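Skondimgate Residents' Group
Minutes, September 2018
Held in the ground floor lounge, Skondimgate, Toltton

Present: residents from 20 of the 33 apartments, one person from Agbenyega (building management), one from Zadbridge (laundry service) for item 2 only. Apologies from both corner apartments on the top floor.

## 1. Last minutes

The June minutes were read and accepted with one change. They said Agbenyega "has fixed" the side gate. It should say Agbenyega "said it has fixed" the side gate. The gate was tried on the way in tonight and it still doesn't latch.

Agbenyega said a part is on order. It was asked what part, and said it would find out. The June minutes also have a part on order.

## 2. Proposal to close the laundry room

Agbenyega wants to take out the washers and dryers in the basement and sign with Zadbridge, which picks up bags from the lobby and brings them back washed. Both spoke to the handout that went under doors last week.

The handout says the change will save the building $2286 a year. A resident from the second floor asked whether that was after paying Zadbridge or before. Zadbridge said it was "net of avoided costs." Asked to put that in plain words, the Zadbridge representative said it counts the water, power and repairs the building would no longer pay for. Residents would pay Zadbridge directly, by the bag. So the building saves and the residents pay. Agbenyega did not agree with that way of putting it but didn't offer another one.

No one could say how big a bag is. Zadbridge will send the size.

Agbenyega said the laundry room is "underused." The sign-up sheet by the door was given as proof. Several people pointed out that hardly anyone has used the sheet for years. You go down, you see if a machine is free, you put your stuff in. The sheet still has a pen mark from a resident who moved away. Agbenyega agreed the sheet might not be complete and said it would look at the coin totals. It was asked to bring them to the next meeting, on paper, with the months when a dryer was out of order marked as such.

There was a long stretch on drying. The handout claims that most people in the building already air-dry "at least some" of their clothes at home, so losing the dryers would not matter much. It was said from several chairs that people air-dry because one dryer eats money and the other runs cold. They hang shirts and pants up in the bedroom overnight, on whatever wire hangers they have, and put up with it.

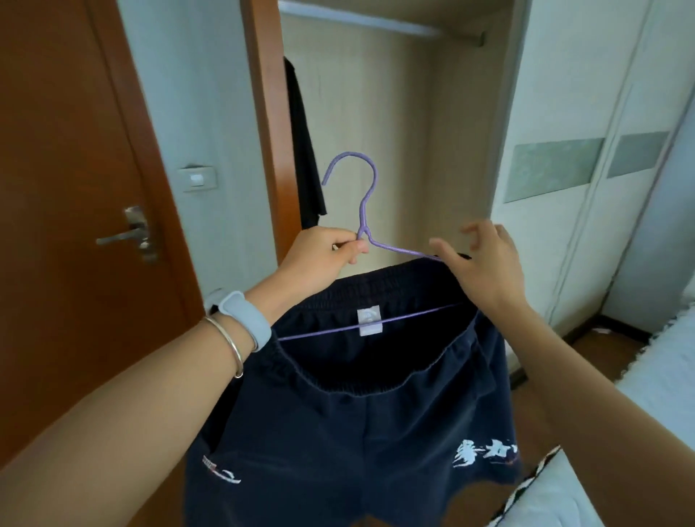 A resident on the ground floor has already had mold behind a bookcase and was told by Agbenyega, in writing, not to dry clothes indoors. That letter and the handout can't both be right. Agbenyega asked for a copy of the letter. It was pointed out that Agbenyega wrote it.

Zadbridge was asked about lost items. Its terms cap any claim at the price of the bag it came in. A resident asked what happens with a winter coat. The answer was that coats are a separate service with a separate price list. The price list was not with the representative tonight.

Asked for the name of another building in Toltton using the service, Zadbridge said there were a number of happy customers. Asked for one of them, it said it would check who was willing to be contacted.

In fairness, two people spoke in favor. One has a bad knee and finds the basement stairs hard, and would be glad to leave a bag in the lobby. The other is on nights and can never get a machine at a decent hour. Nobody present had any objection to Zadbridge collecting from people who want it. Agbenyega was asked why the machines have to go for that to happen. It said the two were "a package." Asked who made it a package, it said that was how the offer had been drawn up.

Also asked: what will the basement room be used for after? Agbenyega said no decision had been made. A resident said she had seen a man measuring it. Agbenyega said rooms get measured for all kinds of reasons.

The Zadbridge representative left at this point and left some pens.

**Vote:** that the laundry room stay open until the residents have seen the coin totals, the bag size, the full price list and one real customer. Passed, two against.

Agbenyega noted that the vote is advisory. The meeting noted that Agbenyega says this each time.

## 3. Storage and closets

Carried over from June. Agbenyega had offered to put "closet systems" into the bedrooms as apartments come up for renewal, at $1000 an apartment, with the cost added to the rent over the length of the lease.

The sample brochure was handed around. It shows a rod, two shelves and a shoe rack. One resident said he has a rod and two shelves already, and that he puts his shoes on the floor. Another thought the new shelves looked deeper. The brochure gives no measurements, so this couldn't be settled.

The brochure also says an organized closet can "add usable space to your home." It was asked how. Agbenyega said it was the maker's wording.

People described what they do now. Mostly it comes down to cheap hangers and taking an afternoon at the change of season to sort what goes up and what goes in a box. T-shirts came up as a sore point: half the room folds them and half hangs them, and those who hang them run out of rod first. One person on the third floor said that if you stop buying T-shirts the problem goes away on its own. This was not put to a vote.

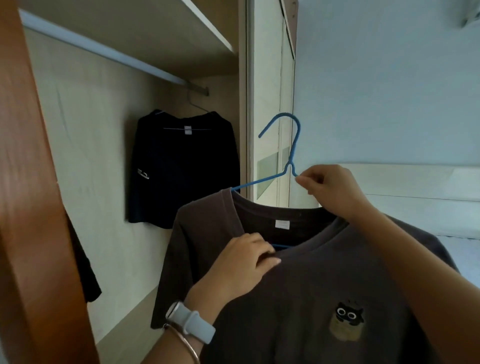 The real complaint was that the closet doors in the older apartments come off their track, and have done so for as long as anyone can remember. Agbenyega said the new system would mean new doors. It was asked whether it could just do the doors. It said it had not priced just the doors. It was asked to price just the doors.

There was also a question about whether the system can be refused. The handout says "residents will be offered" it. The draft lease that one resident brought along lists it as already included. Agbenyega said the draft was a template and lines can be struck out. The resident asked if she could strike it out now, with the pen from Zadbridge. Agbenyega said that wasn't the process.

**Agreed:** no one should sign a lease with the closet line in it until there is a written statement that it is optional. Agbenyega to price the doors alone.

## 4. Heat

Agbenyega reported that the boiler has been serviced and is "in good shape for the winter." The same was said last year, and the top floor was without heat for the first cold week. Agbenyega said that was a valve. It was asked whether the valve had been replaced or adjusted. Adjusted.

A resident asked for a copy of the service report. Agbenyega said these are not normally shared. The meeting could not think of a reason why and asked for it anyway. Agbenyega will ask.

It was suggested that the top floor write down room temperatures when the heat comes on, so that there's something to show besides people's word. Three apartments will do it. The notes will be kept by the residents, not by the office, after what happened with the elevator log.

## 5. Recycling

The hauler is refusing bins with pizza boxes in them. A new notice has gone up. It contradicts the old notice, which is still up beside it. Agbenyega to take one of them down, and to check first which one is wrong.

Someone asked if the recycling is really recycled. Agbenyega said it believed so. Left there.

## 6. Any other business

**Lobby light.** Still on a timer that cuts out while people are looking for their keys. Raised again.

**Packages.** A resident proposed a shelf with a sign. Another said a sign has never stopped anyone taking a package. Shelf supported, sign supported with less energy. Agbenyega will see if there's a shelf in storage. If there is, it costs nothing and there should be no need for a brochure.

**Survey.** Agbenyega plans to send out a satisfaction survey before the holidays. It was asked whether the results of the last one could be shared first. Agbenyega said they had been "very encouraging." Only a few of those present remembered filling it in, and none of them remembered being encouraging. Results requested.

**Bike rack.** Ran out of time. First item next meeting, please, as it was also last item in June.

## Actions

| Who | What |
|---|---|
| Agbenyega | Coin totals, by month, with outages marked |
| Agbenyega | Price for closet doors only |
| Agbenyega | Written statement on the closet line in the lease |
| Agbenyega | Boiler service report |
| Agbenyega | Side gate, and the name of the part |
| Agbenyega | One recycling notice, the right one |
| Zadbridge | Bag size, full price list, one customer |
| Top floor | Temperature notes once the heat is on |
| Ground floor | Copy of the mold letter, to Agbenyega, who wrote it |

Next meeting date to be posted by the mailboxes. Anyone with corrections should put them in writing and leave them in the residents' box, the one with the tape on it.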